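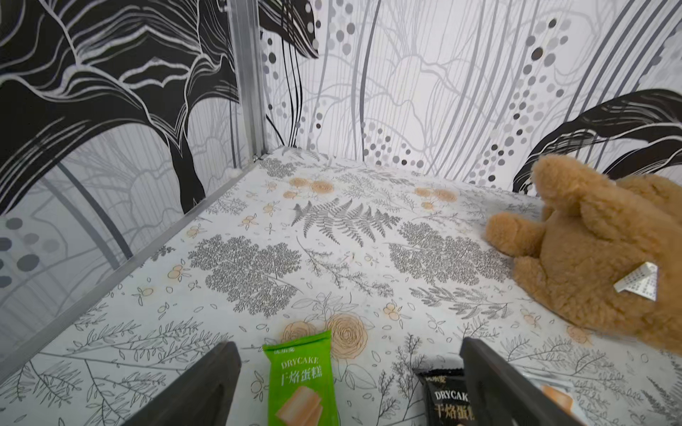

Tempo de leitura: 4 min

3.2 Recolha de demonstrações

As demonstrações utilizadas neste trabalho foram recolhidas por teleoperação nas instalações da Turnis, com um manipulador equipado com uma garra de dois dedos e uma câmara de pequenas dimensões montada no punho. A escolha de um único ponto de vista decorre do objetivo do estudo, que consiste em avaliar até que ponto uma política de preensão pode ser treinada sem câmaras externas e sem calibração prévia do espaço de trabalho.

O conjunto de dados, designado Rurnudell, reúne 720 episódios. Cada episódio corresponde a uma tentativa de preensão e transferência de um objeto indicado por uma instrução curta em linguagem natural. Os episódios foram distribuídos por 14 configurações do compartimento de trabalho, que diferem entre si no revestimento do chão e das paredes e na seleção de objetos presentes. Uma das configurações encontra-se representada na Figura 2.

Figura 2. Vista da câmara de punho numa configuração com revestimentos estampados. Entre os dedos da garra encontra-se uma embalagem verde de bolo com a inscrição "DRYCAKE"; à direita, uma embalagem preta parcialmente oculta por um dos dedos e um urso de peluche castanho-claro.

Os revestimentos com motivos vegetais foram introduzidos de forma deliberada. Em ensaios preliminares com fundo uniforme, a política aprendia a segmentar os objetos pelo simples contraste com o chão e perdia desempenho quando o fundo era alterado. A presença de folhas, ramos e flores impressas obriga o modelo a distinguir o objeto físico do padrão que o rodeia.

A seleção de objetos procurou combinar artigos embalados e artigos deformáveis. As embalagens do mesmo tipo, com cores diferentes, permitem formular instruções que só se resolvem pela cor ou pelo texto impresso. Os peluches colocam uma dificuldade distinta: a superfície de contacto varia com a força aplicada e não existe uma pose de preensão única que possa ser considerada correta. Admitiu-se, por isso, qualquer ponto de contacto que permitisse a transferência sem queda.

3.3 Protocolo de anotação

Os operadores iniciavam cada episódio com a garra aberta e dispunham de um período de treino antes da primeira sessão registada. A disposição dos objetos era alterada entre episódios consecutivos. Os episódios em que o operador tocava nas paredes do compartimento foram mantidos e assinalados com uma etiqueta própria, o que permite excluí-los em análises posteriores.

A anotação foi realizada na ferramenta Kallio. Para cada episódio registaram-se o objeto-alvo, o instante do primeiro contacto, o instante de elevação e o resultado. As oclusões causadas pelos próprios dedos da garra, frequentes nesta geometria, foram anotadas numa escala de três níveis. Nos casos em que o objeto-alvo se encontrava totalmente oculto no início, a instrução foi conservada e o episódio integrado na partição de teste designada Erkik, que não é utilizada no treino.

A divisão entre treino e teste foi efetuada por configuração, e não por episódio, de modo a evitar que um mesmo revestimento surgisse em ambas as partições.

13 partilhas | 2 comentários

Artigos relacionados
Preensão de objetos deformáveis com câmara de punho
Efeito do fundo visual na generalização de políticas de manipulação
Kallio: anotação temporal de episódios de teleoperação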